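Como é que um filme ganha sons?

Olá! Hoje quero contar-vos um segredo do cinema que eu adoro. Quando vemos um filme, ouvimos passos, portas a ranger, chuva, roupa a roçar... e quase nada disso foi gravado durante as filmagens! Muitos desses sons são feitos depois, por pessoas que se chamam artistas de foley.

Eu descobri isto com o filme de aventuras Borninholm. O artista de foley era o Sławomir Cieślak, e ele fez 913 sons diferentes em 14 semanas (eu cansava-me logo no primeiro dia!). Para um cavalo a galope usou 2 metades de coco. Para a neve, apertou um saquinho de farinha maizena.

Os tecidos também dão muito trabalho. Cada vez que uma personagem se vira na cama ou veste o casaco, alguém tem de mexer num pano mesmo ao pé do microfone, ao mesmo tempo que vê a cena no ecrã.

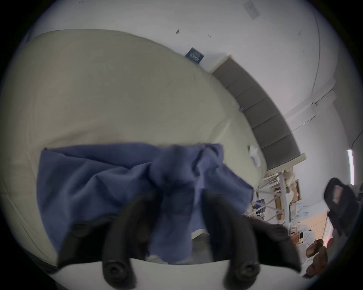 Experimenta tu!

Pede a um adulto que grave um bocadinho de um desenho animado e tira-lhe o som. Depois procura em casa coisas que façam barulho: papel amarrotado para uma fogueira, luvas velhas a bater para as asas de um pássaro, arroz numa caixa para a chuva. Grava tudo e ouve de olhos fechados. Parece mesmo? Se não parecer, troca o arroz por massinhas e tenta outra vez!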